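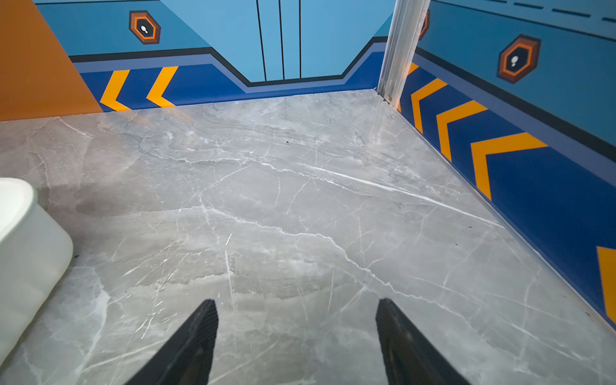

People who build a robot at home should spend less on the arm and more time on the floor it works over. I have held this view since March, when Kwesi Odoi and I finished our second gripper in the shared workshop at Asante.

The first one cost us 200 pounds in motors and still missed its target. We blamed the code and rewrote it. The fault was in the surroundings. A glossy floor throws back light, and veined marble gives a small camera plenty of lines to mistake for edges. Fifteen minutes with a lamp moved to one side did more for us than the rewrite.

Kwesi disagrees. He thinks a good machine should cope with any room, and he would buy better motors tomorrow. Perhaps a firm can work that way. Two people sharing a bench can't, and I would put the money into a dull mat and decent lamps first.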